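Visit Report: Tadbridge Printing and Paper Fair
5 Jul 2021

The delegation from the Fagundes Library Trust attended the fair at the Tadbridge exhibition hall in order to review suppliers of printed cards, covers and binding materials for the coming school-year program. According to the organizers, the hall received 2632 visitors over two days.

The morning was spent with Pellosura, a paper merchant that supplies cover stock to public libraries in the region. Its staff presented the current range of colored stock and explained the revised minimum order. Delivery times remain longer than the Trust would wish – up to seven weeks for heavier weights – and the matter will be raised again before the contract is renewed in October.
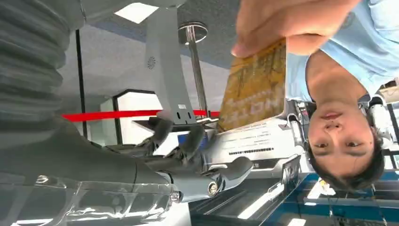

A golden-yellow printed piece with white lettering, Tadbridge.

A short talk on grain direction followed. The speaker recommended that covers be cut with the grain parallel to the spine, and samples cut both ways were passed among the audience. The difference in folding was easy to feel.

After lunch the delegation met with Sitell, whose business is mainly in picture cards for reading rooms and classrooms. The seasonal sets were of particular interest to the children's section.

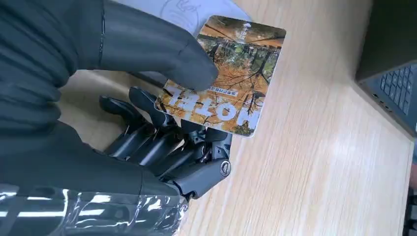 Prices for these sets have not changed from last year, although shipping is now charged separately. Sitell agreed to send two sample sets to the Fagundes office for review by the reading room staff. Parking at the hall was limited, and members attending next year are advised to take the shuttle from the station.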